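Kidwood long table in yellow: a review after nine months
By Duygu Aksoy
Thu 3 September

I bought the Kidwood long table in December to replace two folding tables that had got to the point of wobbling whenever anyone leaned on them. I wanted one long surface for sorting, checking and packing, in a colour that would show up small dark items. The price was £471 with delivery to Hernton. It comes in white, grey and yellow, and I chose yellow.

Delivery was slower than promised. The top arrived on the day they gave me and the legs came the following week, so I had a very large piece of furniture leaning against the wall with nothing to stand it on. Kidwood answered my email the same afternoon and refunded the delivery charge without my asking.

Putting it together is a job for two people. The top is heavy and has to be turned over once the legs are on. The instructions are clear enough apart from the page on the cross rail, where the drawing has left and right the wrong way round. If the holes don't line up, swap the rail over before you start forcing anything. Allow an hour. The bag of fixings had a few spare bolts in it, and the hex key supplied is too short to get a proper turn near the corners, so use your own if you have one.

The length is the reason to buy it. Most of what I handle is footwear and other awkward shapes that can't be stacked at the checking stage, and on the old tables I was always moving one thing to make space for the next. Now I can set items out in a row with a decent gap between them, work along the edge, and keep the box on the floor by my feet. Checking the inside of a heel or the edge of a sole is much easier when there is nothing pushed up against it.
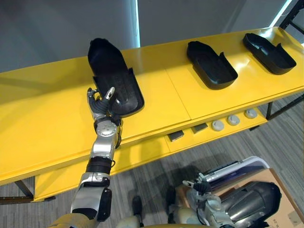
The colour has been a better choice than I expected. Black things in particular stand out against it, and I no longer lose small parts the way I did on the old brown tops. It does tire the eyes a little on a long afternoon with the lights on. If you mostly handle pale or brightly coloured goods, I would look at the grey.

The surface is glossy, and I have mixed feelings about that. It wipes clean with a damp cloth, and parcel tape comes off without leaving anything behind. Biro comes off too if you get to it the same day. On the other hand it reflects any light directly overhead, and lightweight items slide when you press on one side of them. I have got into the habit of keeping one hand on whatever I'm checking. For fiddly work I put down a thin rubber mat, which solves the sliding but covers up some of the colour I paid for.

It has marked less than I feared. There is one scratch near the middle from a staple, and a dull patch at the end where I cut tape. Rubber soles leave faint dark streaks if dragged, and these rub out with a bit of washing-up liquid. I wouldn't use a knife directly on it.

As for strength, Kidwood gives a limit of 100 kg spread evenly. I have never come near that. With a few full boxes at one end there is no sag that I can see, and it doesn't rock on our floor, which isn't level. The feet screw in and out by a small amount, enough for an ordinary uneven floor but no more.

The height is fixed and will not suit everyone. It is right for me standing up. Ene, who is taller, says her back aches after a morning at it, and we ended up putting blocks under the legs on the days she does the packing. An adjustable version would be worth paying extra for, but they don't make one at this length.

I also looked at the Clanusmont bench, which costs less and is quicker to put together. The legs get in the way if you like to keep boxes on the floor beside you, and the top was narrower. For anyone short of money it may still be the better buy.

Four stars. I have taken one off for the fixed height and the late legs. I would buy it again in the same colour, and I'd order the mat at the same time.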